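## 4. Folding and stacking cloths

This section covers Kobori fleece and towelling cloths before they go into the Rukness drawer unit. Glass cloths are dealt with in section 5.

**Before you start**

- Clear a flat, pale surface. Lint and loose threads show up poorly on dark worktops.
- Check that each cloth is fully dry. Damp cloths must go back on the rail.
- Sort by colour. Do not mix dark cloths with white ones in the same drawer.

**4.1 Folding**

1. Lay the cloth face down with the care label at the bottom left.
2. Smooth it from the middle outwards with a flat hand. Do not pull the corners, as this stretches the hem.
3. Bring the top edge down to the bottom edge.
4. Fold the right side over to the left side.
5. Press down on the folded cloth for 2 seconds, then release.

**Note:** Cloths washed with softener may need a longer press. Cleltska detergent leaves the pile flatter and normally needs only one.

**4.2 Checking the fold**

The finished cloth should be roughly square and lie flat. Small creases on the top layer are acceptable. A raised ridge is not, and will tilt the stack above it.
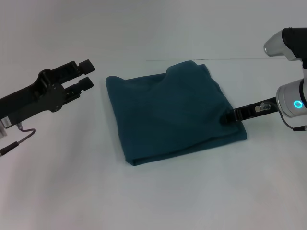
If the fabric has bunched up near the top edge, hold the lower edge down and ease the bulge outwards. If it returns, open the cloth and repeat from step 2. Slanting sides can be squared by hand without unfolding.

**Caution:** Do not iron fleece to remove a ridge. The pile will melt.

**4.3 Stacking**

1. Place each cloth with the folded edge facing the front of the drawer.
2. Turn every second cloth by half a turn to keep the stack level.
3. Stop at 11 cloths per stack. The Grulgate runners will catch on anything higher.

Replace cloths when the hem starts to fray, or after some 3,000 washes for the heavy towelling grade.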